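Put the yarn back on the wing

I've been flying gliders out of Karras for 17 years and building bits of them for longer than that, and I have an opinion that gets me teased at the club: I think we've all gotten lazy about looking at air. Everybody has the software now. You load in a wing shape, you wait for the fan on your laptop to calm down, and out comes a picture in red and yellow and blue that looks like a weather map. People pass it across the table as if the matter is settled.

I like the pictures too! I've made plenty of them in Semis, usually late at night when I should be asleep. But I grew up with tufts, little pieces of yarn taped down at one end, and I still trust a tuft more than I trust a color. When the flow is attached, it lies flat and maybe shivers a bit. When the flow lets go, it stands up and thrashes around, or points the wrong way entirely, toward the nose. You don't need a legend down the side to read that.
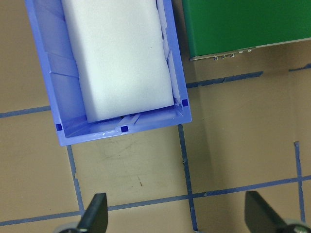

My conversion (or my stubbornness, depending who you ask) goes back to one June with the Gorar. It's an older two-seater with a thick wing root, and it had a habit of rumbling in slow turns, a low sort of buzz you felt in the seat before you heard it. We had a very nice simulation of that wing. It showed clean flow all the way to the back at the speed we cared about. Stavros Živković, who had done the modeling and done it carefully, told me the rumble had to be coming from the gear doors.

So we put yarn on it. We went up to 1,000 feet above the field, early, in smooth air, and I slowed down and rolled into a turn. The inboard tufts went crazy. There was a patch of separated air behind the wing root, right where the canopy fairing met it, and the model had left out the gap in that fairing seal. The gear doors had nothing to do with it.

Now, I know what the other side says, and some of it is fair. Yarn adds drag. It can trip the flow early if you use fat yarn or put it too far forward. It tells you direction and a bit about steadiness and that's all, and you can't get a pressure out of it. If I wanted to compare 446 wing shapes I'd use the computer and so would you. 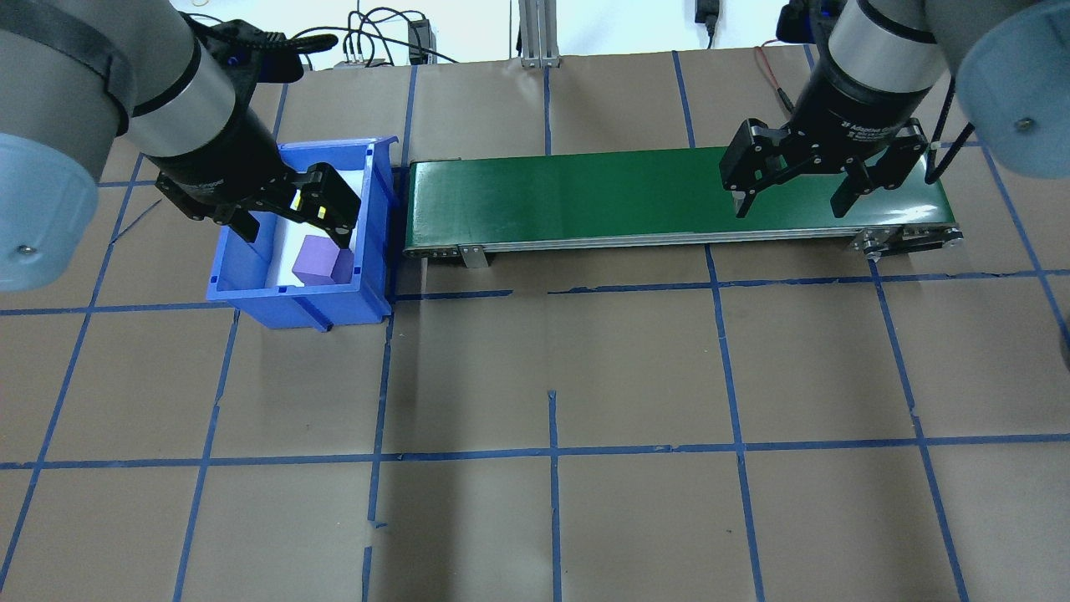
What bugs me most, though, is how badly tuft tests get done when people do bother. They stick the yarn wherever their arm reaches, they shoot a shaky video, and then they can't tell which tuft was which. Lay it out properly! Those strips of blue painter's tape on the tan paper, running under the gray arms, are pretty much how I'd like to see a wing root marked up before the yarn goes on – plain squares, a color that stands out from what's under it. Then when something flips over in a turn you can say which square it was in, and next week you can look at the same square again. Keep the tape thin and well back, obviously, or you'll be testing the tape.

The other complaint I hear is that tufts are old-fashioned. Sure they are. So is looking out of the window, and I'd still recommend it on final. I spent a winter helping with a small tunnel at Alluvik, and the students there would run smoke over a model for a minute and suddenly start asking much better questions about their own simulations. Why does it curl there? Is that in ours? Sometimes it was in theirs and they'd scrolled right past it.

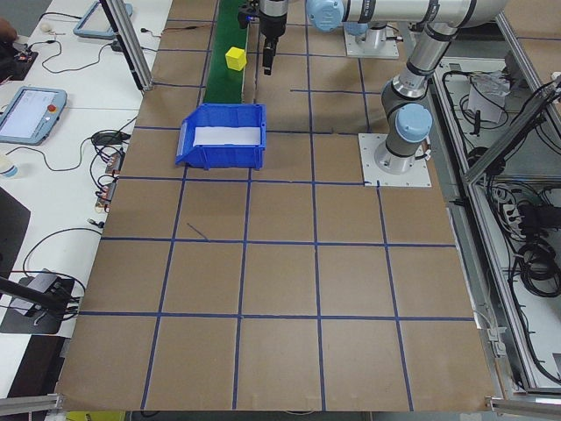 I'd make it a club rule, if they let me make rules. Before you change anything on an airframe because of a plot, you fly it once with yarn, at the speed and bank angle you're worried about, with somebody in the back seat holding a camera steady. It costs a ball of wool and a tow. If the yarn and the plot agree, great, you've got two reasons to get out the sandpaper. If they don't, you've got something to talk about over coffee, and I'd start by checking the seals.

Stavros still says I got lucky with the Gorar. He also bought his own yarn last spring, bright orange, and I've seen it on his winglets twice.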